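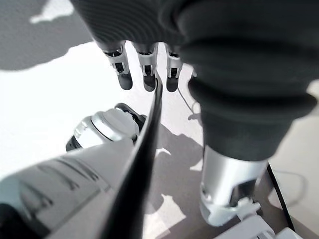
## How a Lock Knows Its Own Key

You turn a key and a door opens. It takes about a second. Inside the lock, though, a lot of small parts have to line up before anything can move.

People have been making locks for thousands of years. Some of the oldest ones were made of wood, and the keys were so long that you could carry one over your shoulder. Metal locks came later. They were smaller and harder to break.

## What is inside

Many front doors use a kind of lock called a pin tumbler lock. The part you put the key into is called the plug. The plug is a round piece of metal that can spin, and it sits inside a bigger piece that can't.

Small metal pins poke down from the bigger piece into the plug. Each one is pushed by a spring. When there is no key in the lock, the pins block the plug so it can't spin.

Each pin is really two pins, one on top of the other. The bottom pins are different lengths. A key has high spots and low spots along one edge, called cuts. When you slide in the right key, each cut lifts its pins by just the right amount. All the gaps between the top and bottom pins line up along the edge of the plug. Now the plug is free and the key can turn.

If one cut is too high or too low, one pin stays in the way. The plug won't spin, even if all the other cuts are right.

## Smaller locks

Desks, lockers and mailboxes often have simpler locks. Many of these use thin, flat pieces called wafers in place of pins. The idea is the same. The right key moves every wafer out of the way, and then the plug turns.

On the back of the plug there is often a little metal arm called a cam. When the plug turns, the cam swings around with it. In one position it catches on the frame and holds the door shut. In the other position it lets go. 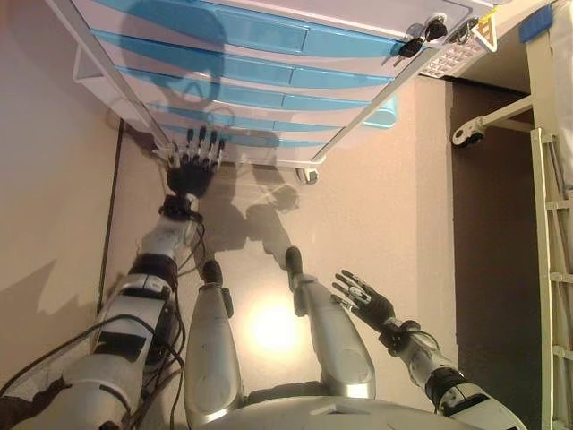
**Can two locks use the same key?**

They can. A lock maker can put parts of the same sizes into two locks, and then one key will open both. This is called keying alike.

## A visit to a key shop

Elfriede Seidel and her brother Eckhard run a key shop in Vikport. One wall has 218 hooks, and each hook holds a different kind of blank. A blank is a key with no cuts in it yet. Some of the shapes are over 53 years old and hardly ever get used.

To copy a key, Elfriede clamps the old key on one side of a machine and a blank on the other. A metal guide follows the edge of the old key while a spinning wheel cuts the same shape into the blank. Then she brushes off the rough bits - they can be sharp - and the new key is ready to try.

Eckhard fixes old locks. Last October he worked on a church door in Tetilthorpe. Its iron key is 11 inches long and weighs more than a can of soup.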